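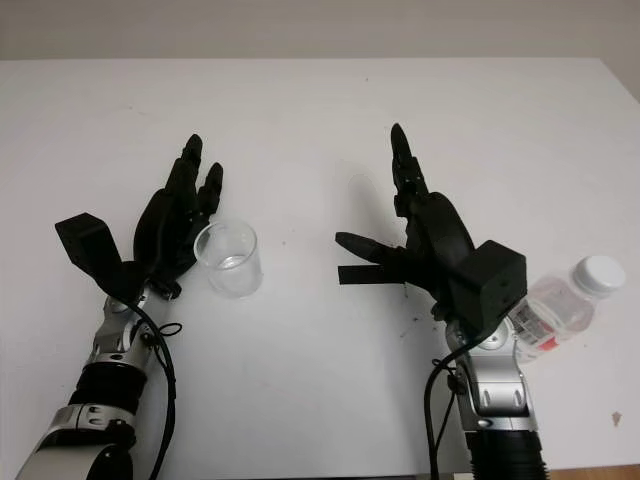 The Price of a Glass of Water

Teaching a robot to pour takes hundreds of tries, a patient operator and a good deal of faith in what the tries add up to

Ajith Varghese has poured water into a plastic cup so many times this spring that he has stopped hearing the word "pour." He sits with his arms out in front of him, wearing a pair of gloves wired to a desktop computer, and when he closes his right hand, a black robotic hand a few feet away closes too, a beat late. When he tips his wrist, so does the machine. Then he opens everything up, puts things back on the table, presses a foot pedal and starts over.

Each round is called an episode. It is saved as a bundle of camera video and joint readings, given a number and sent to a server down the hall at Banier, a robotics company that rents most of the second floor of a former carpet warehouse. By the time I visited, the pouring task had 708 episodes. The company wanted more. In my experience with this field, the company always wants more.

The idea behind all this is easy to state. Writing out rules for how a hand should pick up a bottle is miserable work, and the rules break when the bottle moves an inch. So you have a person do the job through the robot's body, over and over, and let a learning system find the pattern. The pitch decks call it learning from demonstration. Varghese calls it "my shift."

What I wanted to know was how much of the pattern is really there to be found, and how much of it is just Ajith Varghese.

A narrow slice of kitchen

Banier's system is named Valano, and its promotional material talks about homes, hospitals and "any surface where people work." The surface I saw was a white tabletop against a beige wall. There was one kind of bottle and one kind of cup. A strip of black tape had been stuck down near the middle of the table, and the operators use it to judge where things go.

Deepika Nambiar runs data collection and has the weary good manners of someone who gets asked about the tape a lot. Early on, she told me, operators set the cup wherever they liked. The results were hard to learn from. With the tape down, cup positions got more regular and the first trained model began to succeed on the bench within two weeks.

I asked what happened when they took the tape away.

"It got worse," she said. "Not terrible. Worse."

How much worse is a question Banier will answer only in part. In a test in May, the team ran the trained model 35 times with the tape and 35 times without. Nambiar would tell me the first set went "well" and that the second set "showed us where to collect next." I have covered enough software launches to know what that second sentence usually means, though I'll grant that she said it without blinking.

There is a fair defense of the tape. Children learn to write on lined paper. You make a problem small, you get something working, you widen it. But widening is the part that costs money, and it's the part that tends to arrive in press releases before it arrives on the table.

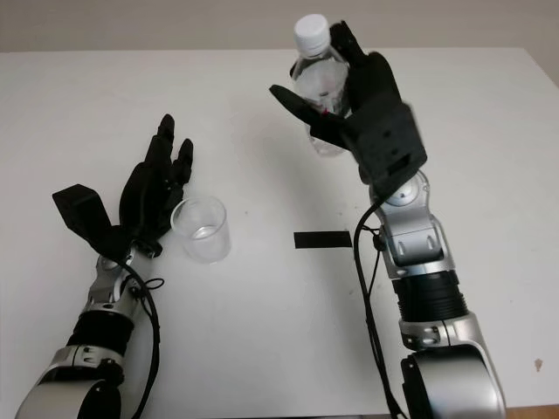
The right hand holds the bottle upright while the left waits, open, beside the cup.

The hands are the expensive bit. Most groups doing this kind of work use simple two-finger grippers, which are cheap and tough and don't need much explaining to an operator. Banier chose hands with fingers and thumbs, on the theory that the world is built for them. Kavitha Palaniappan, the engineer who keeps them running, agrees with the theory and spends much of her week paying for it. A finger tendon stretches. A cable works its way under a wrist and tugs. An operator's glove drifts out of calibration by mid-afternoon, and the thumb starts landing a little to one side of where he thinks he put it.

When that happens, the operator corrects without noticing. He leans his wrist over a bit and gets the job done. And the correction goes into the data.

"The model doesn't know that was a bad glove," Palaniappan said. "It thinks that's how you hold a bottle."

She has a script that flags episodes where the thumb joint sits outside its usual range. It caught a batch from one afternoon, and after some argument the team threw out 11. The argument was about whether to throw them out at all. The bottle had been picked up in every one. If a crooked grasp works, is it an error, or is it a second way to grasp? I heard three people at Banier answer that question and got three answers.

Who decides what counts

Jayanthi Rajan reviews episodes. She watches them at double speed on two monitors and marks each one as keep, drop or discuss. Her written guide runs to four pages, and she admits she stopped looking at it some time ago. A spill is a drop. A long pause is a drop, unless it's at the start. A pour that ends with less in the cup than the guide asks for is supposed to be a drop, but she keeps some of them if the motion looked clean.

I sat with her for an hour and tried to guess her calls. I was right a little more than half the time, and I couldn't have told you why I was wrong on the others. She isn't careless. She's quick and steady, and she caught a fumble I had to see three times. But her taste is now part of what Valano thinks pouring is, alongside Varghese's wrists and the height of his chair.

None of this appears in the number. The number says 708, and it goes on a slide.

Banier isn't hiding anything by counting episodes. Everybody in the business counts them, the same way web companies once counted hits. A rival outfit, Marar, has started advertising hours of demonstration instead, which sounds more honest until you learn that nobody agrees on whether resetting the table counts. For a single pour, Varghese told me, he spends longer putting things back than he does pouring. He wipes up the drips with his own sleeve when the towel is too far away.

The outside view

Revathi Achari studied motor learning for years before she began advising companies on data quality, and she has no stake in Banier. I sent her a description of the setup and asked whether the approach could get from one table to many.

She was kinder than I had expected. Two-handed work with fingers is hard, she said, and the people collecting it carefully deserve credit. Water is a better choice than the colored blocks that so many labs use, and a harder one, being clear liquid in a clear cup. What bothered her was the single operator pool and the single room.

"You can have a great many examples of one thing," she said. "I'd rather have fewer examples of many things, and I'd like to know who made them."

Her suggestion was dull and, I think, correct. Publish who did the demonstrations, how many were thrown away and by what rule, and how the model does on a table it has never seen. She doubted that any company would do it before a funding round.

I put this to Nambiar. She said the next phase, which the staff calls Birkura, will bring in new operators, three more tables and cups that are not all the same cup. She hopes to keep the discard log and perhaps release it. I wrote down "perhaps."

Before I left, I asked to see the model run on its own. Varghese took off the gloves and stood back with his hands in his pockets. The right hand found the bottle and lifted it. It tipped the bottle over the cup, held it there and brought it upright, and a finger of water sat in the bottom. It was a good pour. I asked whether we could slide the cup over by the width of my palm and try again.

Nambiar looked at Palaniappan. Palaniappan said the right wrist had been running warm since lunch and she'd prefer to give it a rest. So Varghese put the gloves back on, moved the cup himself, and did it by hand. It went in on the first try, and he pressed the pedal to save it.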